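Momutora handover fault

The Momutora handover fault is a bug I ran into on two-armed bench robots, and I've kept this entry going ever since. It shows up when one gripper comes in to meet the other over the table. The left arm stops where it should, but the right one keeps creeping forward -- only 3 mm, but that's plenty to jam the fingertips together!

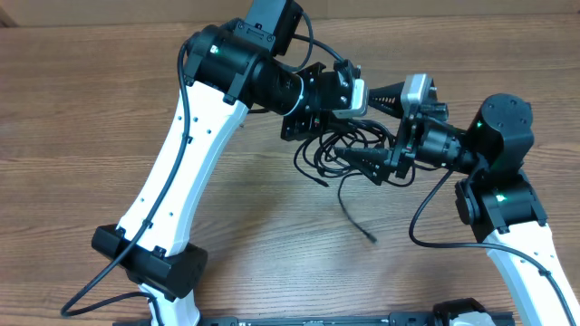

I first logged it on 1/10/19 at the Tarnodow shop, on run 242. The joint lights stayed green the whole time, so I blamed the cables (I always blame the cables). Swapping them did nothing. The real trouble was in the Pliltmont controller, which dropped its stop message if the two arms reported in at the same moment.

Buzatu put out a patch in December. I still cap the closing speed at 200 mm per minute and keep my hands off the table until both arms are parked.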